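Visit to Kestwood, 13/12/2020

We got to Kestwood mid-morning, after a slow drive from Drukgate behind a salt truck. The building is a former boarding house, now used for teaching housekeeping and laundry work. Dagmar Polák met us at the side door, gave us slippers, and started the tour upstairs.

The upper floor has the linen store. It is one long room with shelves on both walls, and the last stock check put it at 2,302 pieces, counting pillowcases. Sheets are filed by bed size, then by fabric. Dagmar buys most of the bedding secondhand from guesthouses that are closing or redecorating, so very little of it matches. She likes it that way – students learn to handle cotton, flannel and terry in the same week, and each one folds differently.

The laundry is in the basement. It was warm and loud, and we did not stay long. Leopoldo Olvera runs it and showed us the drying lines, which he prefers to the dryers for anything with a looped surface. Terry comes off the line stiff, he said, and he shakes it out hard before it goes upstairs. A full basket on the day we visited weighed 2 kilos more than the one he lets people carry alone, so it went up in two trips.

After lunch (soup, rye bread, good pickles) we went to the practice bedrooms. The beds are made up and used as folding surfaces, which saves having tables in every room. Clothes are laid out on the sheet and folded there. Dark clothing is the easiest to work with on a light or patterned sheet, and the lines of a plaid help when you want a straight edge. I tried a sweater and got the sleeves wrong twice.

The course costs 225 for the full term, or 195 if you bring your own lunch. The next intake is in June. Parking is behind the building, and the side door is the one to use – the front bell does not work.
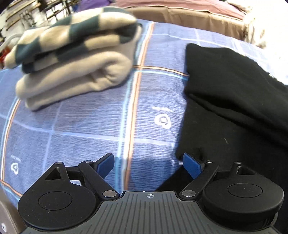
Blue checked terry sheet and black clothing on a bed, Kestwood.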